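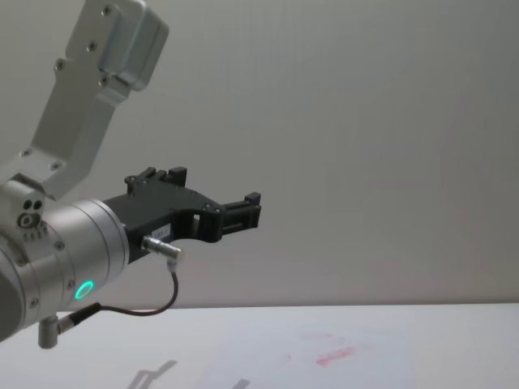
What is a student council?

A student council is a small group of students chosen by their classmates to speak for everyone at school.

The students on a council are called representatives. At Nonthorpe Elementary School, each class in grades three through five chooses 2 representatives. They serve for one school year. A student may serve again later, but must be elected again first.

How are representatives chosen?

Any student in grades three through five may run. A student who wishes to run fills in a form and asks a parent or guardian to sign it. Forms for next year's council must reach the school office by 5/13/22. Each candidate then gives a short speech to the class. A speech may be no longer than 50 words, so it helps to practice at home.

Voting is done by secret ballot. This means that you mark your choice on paper and do not have to tell anyone what you chose. Teachers collect the ballots and read out the results the same afternoon.

What does the council do?

The council meets twice a month in the Skovdale Room with its adviser, Rhydian Pumphrey. Representatives bring ideas and worries from their classes. The council talks about each one and votes on what to do next. Some matters go to the principal, who makes the final decision.

The council also has a budget – a plan for spending money. This year the budget is $700. Part of it paid for new jump ropes and library cushions. Money that has not been spent by July is kept for the next council.

How can I share an idea if I am not on the council?

Tell one of your class representatives, or write your idea on a blue card and place it in the box outside the office. You may leave your name off the card. Cards are read at the next meeting.

Words to know

Ballot – a paper used for voting.
Candidate – a person who is running in an election.
Term – the length of time a person serves.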